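Hand-held gripper slips on socks, pads or linkage?

Rees Automation Forum > End effectors > Maintenance

Posted by Dilwyn Jarman, Sep 17, 2018

We use a hand-held two-finger gripper (Pritum kit, black plastic links, brass-rimmed eyelets along them) for sorting laundry out of a basket. It was rebuilt in January with new jaw pads. Since the rebuild, thin knits creep out of the jaws during a lift. Towels and T-shirts are fine. The handle spring has not been changed.

Checks done so far: pads wiped with alcohol, both finger screws tightened, trigger travel compared against the drawing. Travel is within tolerance. With the jaws closed on nothing, I can slide a sheet of paper out from the lower half of the pads but not from the upper half.

A gray sock held between the pads, with the fabric bunched above the jaws and a short tail below them:

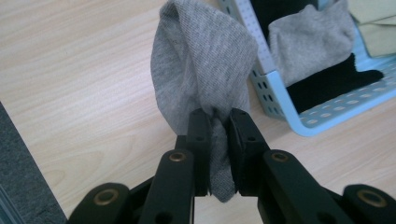 Additional details

The fault shows up on fine cotton and on anything with a smooth face. Ribbed cuffs hold. I have a set of spare pads and a spare pair of fingers, and I would prefer not to replace both if only one is at fault. Is there a way to tell them apart on the bench?

Rhiannon Penry

Your paper result already points at parallelism. If the pads were worn or dirty, the paper would drag poorly over the full height. Upper half tight and lower half free means the pad faces meet at an angle.

Do it in this order:

Remove both pads and close the bare jaws on the paper. If the grip is now even from top to bottom, the pads are seated badly. Scrape off the old adhesive completely, including the bead that collects in the bottom corner, and bond the pads again under light clamp pressure.

If the bare jaws still meet at an angle, take out the jaw pins and look at the holes. On this kit the plastic goes oval before the pin shows any wear. Swap the finger if the pin rocks by hand. Fingers should be changed as a pair, otherwise the tips will not line up.

Tighten the pivots last. Overtightened pivots bind the links and use up trigger force before it reaches the jaws. I turn the screw until side play is gone, then back it off slightly and check that the jaws open under the spring alone.

Repeat the paper test at 3 positions across the pad width. We log it every 80 hours of use.

flillberg_tech

Had the same on ours. New pads fixed it. Get the softer ones.

Prirkar

Softer pads will hide a 2 degree error on a towel and do very little for a thin sock. I agree with checking the bare jaws first. One addition: if you bond the pads again, leave the jaws closed on a flat shim while the adhesive cures, and keep adhesive out of the pin holes. A stiff jaw pin gives nearly the same symptom as a tilted pad, and I lost most of an afternoon to that.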